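Every July our shop plans next year's equipment, and every July somebody wants an arm. This time the quote from Pestutia came to 105 pages, with 16 of them on payback. I read those twice. The hours saved were assumed, and the repair budget was a blank line. 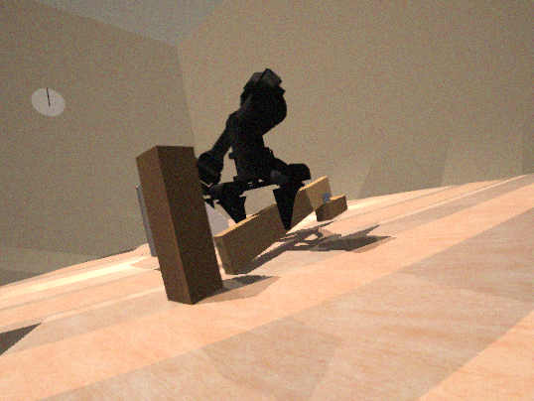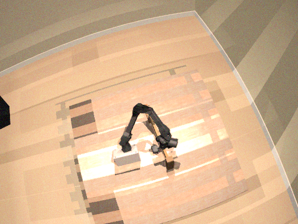
Simulated arm, simulated block.

Olga Vieira thinks I'm being stubborn. Maybe so. But a simulation doesn't pay for spare parts, and it doesn't train the second shift. Ask for a trial on your own floor, all 52 weeks of support costs in writing, and a price for sending the thing back. Ramalho gave us two of those. We're still waiting on the third, and I haven't signed anything.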